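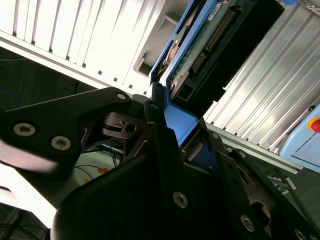 Workplace Safety Inspection: Checklist and Comments

Home | Premises | Health and Safety | Forms | Contact

27 Feb 2021
By Larysa Fedoruk, Premises and Safety Office, Pratthorpe Centre

Print this page | E-mail this page

Premises inspected: Kindby Building, ground floor workshops and stores
Inspected by: Larysa Fedoruk
Accompanied by: Hnat Ostapchuk, Building Manager

Each item is marked Satisfactory, Action Required or Not Inspected. Comments form part of the record and should be read with the marking.

1. Fire exits and escape routes
Marking: Action Required
The main exit and the corridor to the yard were clear. The rear exit from the Clukwood store opens fully, but the floor marking in front of it has worn away and two pallets had been left inside the keep-clear area. The pallets were moved during the inspection. The floor marking is to be repainted.

2. Fire doors
Marking: Action Required
Door 53 does not close on to its latch without being pushed. The closer is to be adjusted or replaced. All other doors on the ground floor closed correctly from any position. Wedges are not permitted, and one was removed from the kitchen.

3. Fire extinguishers
Marking: Satisfactory
All units were on their brackets, with pins and seals in place. Service labels are in date until May. The contractor, Yatsenko, should be booked before then.

4. Emergency lighting
Marking: Satisfactory
The monthly test was witnessed. The fitting above the stair foot — reported dim at the previous inspection — has been replaced.

5. Electrical safety
Marking: Action Required
Fixed sockets and switches were in good order. An extension lead in the stores office was plugged into a second extension lead, and this must stop. The lead with asset number 253 has a cracked plug and has been taken out of use. Equipment is to be disconnected from the mains before any cover is taken off, and this applies to office computers as much as to workshop machines.
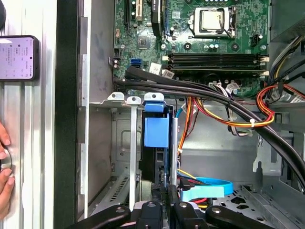 Item 5: open desktop computer case, with the motherboard and hard drive exposed.

6. Storage and racking
Marking: Action Required
The load notice on the Clukwood racking is missing from bay 2. The rated load is 200 kg per shelf and a new notice is to be fixed at eye level. Heavy cartons should be kept on the lower shelves. One upright has a small dent, which is within the permitted limit and will be looked at again next time.

7. Floors, stairs and handrails
Marking: Satisfactory
The loose stair nosing has been refixed. Mats at the yard door lie flat.

8. First aid
Marking: Action Required
The kitchen box has no sterile eye wash. The list of first aiders on the notice board still shows staff who have left, and Mr Ostapchuk will issue a new one.

9. Hot water
Marking: Not Inspected
The plant room was locked and the key was not available. A separate visit will be arranged.

Actions from this inspection are entered in the premises log under reference 76. Mr Ostapchuk is responsible for items 1, 2, 6 and 8. The stores office is responsible for item 5 and should confirm completion in writing to the Premises and Safety Office.

Print this page | E-mail this page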